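Electrical Installation Practice, Unit 4
Extension Leads and Connected Load
Clurgate College, handout issued 25 February 2020

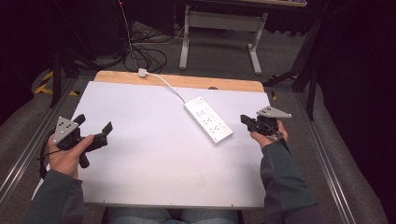

4.1 Rating
A multi-way lead is limited by its plug fuse and its flex, whichever is lower. Adding outlets does not raise the limit. At 230 V a 13 A fuse allows 2,990 W in total.

4.2 Worked case
The Carkent site office runs the following from one lead:
Dehumidifier, 743 W
Copier, 329 W
Desk lighting, 300 W
Total 1,372 W. Current = 1,372 / 230 = 5.97 A. A 5 A fuse is therefore too small. A 13 A fuse is acceptable if the flex is 1.25 mm² or larger.

4.3 Inspection
Check the flex for cuts and flattening along its full length.
Check that the cord grip holds the outer sheath at the plug.
Unwind reeled leads fully before loading.
Do not plug one lead into another.

4.4 Exercise
Repeat 4.2 with a 2 kW heater added. State whether the lead may be used, and show the current to two decimal places. Bring working to the Drukeck workshop session.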